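Thin film, thick seams: a converter on recycled content in carrier bags

2022-05-19

Bramavum runs blown film lines at Motbridge, making carrier bags and liners from polyethylene. Its process engineer agreed to talk about recycled content on condition that the discussion stayed with the machinery. We began with bag weight, because most buyers do.

"Weight tells you very little," the engineer said. "A bag can be heavy and still fail at the handle. What I want to know is the spread in thickness across the web, and where the thin band falls once the bag is cut."

The same applies, in the engineer's view, to comparisons with woven carriers. A woven bag generally fails at a seam and a film bag at a stress point, so a single drop test ranks them badly.

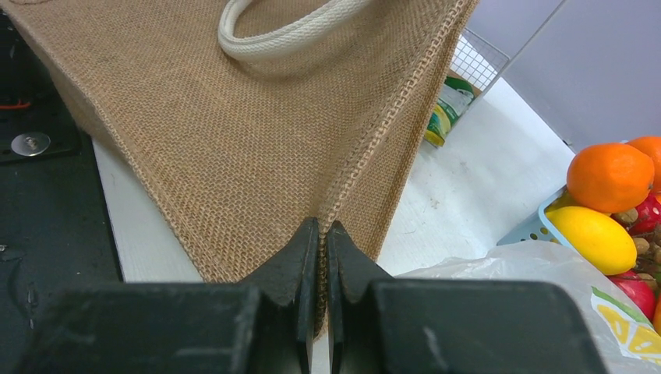
Gels and filtration

The plant moved one line to post-consumer feedstock last October, buying pellet from Gremo. Gels were the first difficulty. A gel is a small lump of unmelted or cross-linked polymer, and in thin film it acts as a starting point for a hole.

"On virgin material we changed screens when we remembered to. Now we watch the pressure ahead of the pack and change on a set rise. In the first month we made 129 changes, most of them too early."

A finer mesh removed more gels but raised the melt temperature, and that produced gels of its own. The line settled on a coarser pack with a slower screw. 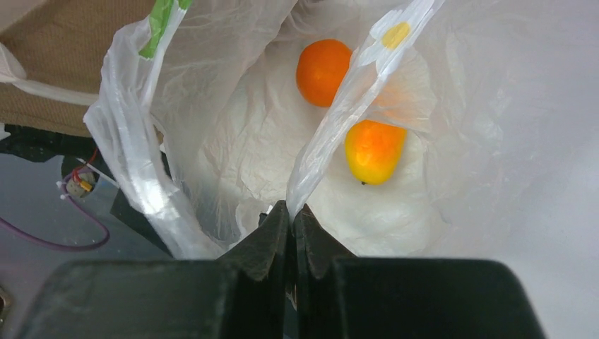
Output fell by 4 per cent as a result. The engineer regards this as acceptable on carriers and too much on liners, where the margin is smaller.

Moisture was the second matter. Washed flake holds water in its folds, and some of it survives pelletising. Montecinos supplied a hopper dryer, which now runs for three hours before each start.

"You see it in the bubble as short streaks, all running in the machine direction. People blame the die. It is nearly always water." 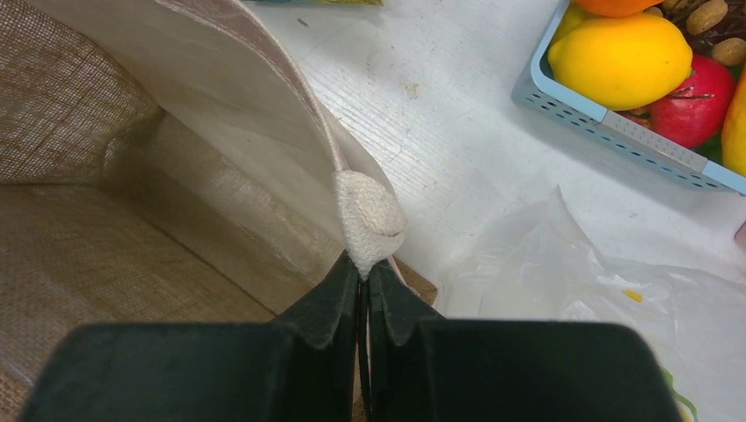
Sealing needed less work than expected. The recycled blend has a wider melting range, so the bar temperature was lowered and the dwell time lengthened slightly. Peel strength is checked on samples from each reel, with the handle area tested separately.

Asked whether a line could run on 100 per cent recycled pellet, the engineer was cautious.

"For a black liner, yes. For a pale carrier with print on it, the colour drifts from batch to batch and the customer sends it back."
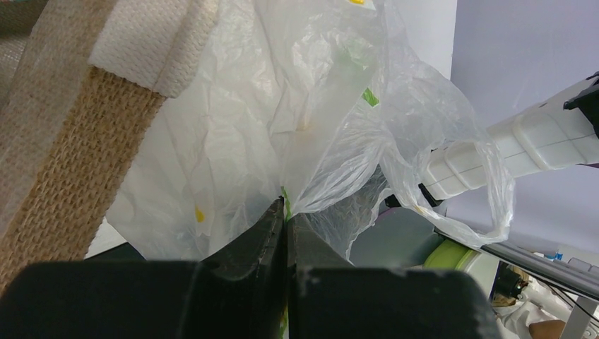 Ink is part of the same problem. Printed film returned for recycling carries pigment and binder into the melt, and the binder gives off gas. The plant has asked its customers to keep print coverage to around a third of the face. Two have agreed so far, and the next trial will use their returned film only, with the screw speed held where it is.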